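Clothing exchange moves to the Vidal building

The spring clothing exchange has a new home this year. After the April meeting we agreed that the old hall was too small, and the Vidal building on the corner has offered us its ground floor for two days at no charge. Doors open on May 18, 2026 and close the following afternoon. Members can bring clothes on either day. If you want credit for the first round, bring them before lunch on the first day.

For anyone who joined after last year, the exchange works on points. You hand in clean clothing, you get points for it, and you spend the points on whatever is on the rails. No money changes hands. Last year members handed in 1,223 pieces, and most of them went home with somebody else. What was left went to the Greveo shelter, which has asked for the same again, with more warm things if we have them.

Consuelo Olmedo is running the intake table again. She has asked me to pass on a few points, most of them about things that slowed the line down last year.

Check pockets before you leave home. Last time we ended up with a box of keys, bus cards and one hearing aid, and it took weeks to get them back to people. The hearing aid was claimed. Four of the keys were not, and they are still in the office drawer if you think one could be yours.

Close zippers and buttons. An open zipper catches on knitwear, and we had two good sweaters ruined in the bags before they even got to the table. If a zipper sticks, run a plain pencil or a bit of candle wax along the teeth and work it up and down. If it still won't close all the way, say so at intake. Leire Ibarra will have a repair table near the back door and she can replace a slider in a few minutes if the teeth are sound. She can't do full zipper replacements on the day, but she will take a small number home.

Leave the tags in. Care labels save a lot of guessing for whoever takes the piece home, and a size label means we can hang it on the right rail. If a label has been cut out, write the size on a slip of paper and pin it to the collar.
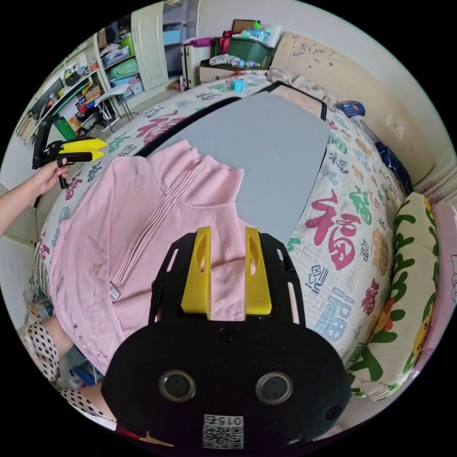 Pink zip-up sweatshirt.

Sweatshirts and hoodies are always the first to go, in every size, and we never have enough of them. For that reason they are worth 2 points each this year instead of one. Coats are worth three. T-shirts stay at one point for a pair. Children's clothing is one point a piece no matter what it is, and the limit on children's clothing has been dropped.

We can't take underwear, swimwear, single shoes or anything with a broken frame or wire in it. We also can't take bedding this time. There was a lot of discussion about that one, and I know some of you have blankets put aside. Please hold on to them until the fall, when Demetrio Cordero hopes to do a separate collection for the house on the hill road. He is looking for a dry place to store it all, so if you have half a garage free, give him a call.

On washing: everything should come to us washed and fully dried. Damp clothes in a closed bag will smell by the second day, and the smell moves into the bags on either side. Please go easy on scented softener. Several members get headaches from it and sorted clothes last year with the windows open in the rain. A normal wash with ordinary detergent is fine.

Fold or roll, whichever you like. Consuelo prefers folded with the front facing out so that she can see stains and prints without opening every piece, but she said she will not send anyone home over it. Paper bags are better than plastic if you have them. Write your name and your member number on the bag, on the outside, in something that doesn't rub off.

There is a limit of 8 bags per household. We had no limit before, and one family brought a full van, which was generous but blocked the ramp for most of the morning. If you have more than that, come back on the second day, when the line is usually short.

Parking is on the street only. The yard behind the Vidal building belongs to Surance, the office upstairs, and they need it clear for their own staff. You can stop at the side door to unload and then move your car. The side door has no step, so use that one if you have a stroller or a cart. The front has three steps and a heavy door that swings back quickly – hold it for the person behind you.

We still need people for the late shift on the second day. The job is taking down rails, sweeping and carrying bags to the truck. It is the dullest part of the weekend's work and there is soup at the end of it. Noelia Palacios has the sign-up sheet and will also take names by phone in the evening.

Fulgencio Iglesias has printed new point cards. The old green ones are no longer good, but any points left on them will be moved over at the front desk if you bring the card with you. If you have lost it, we can look up your balance in the book, though that will take longer.

The rails are on loan and have to go back clean the next morning. If you have wooden hangers to spare, drop them off at the office any time before the exchange. Wire hangers we have plenty of.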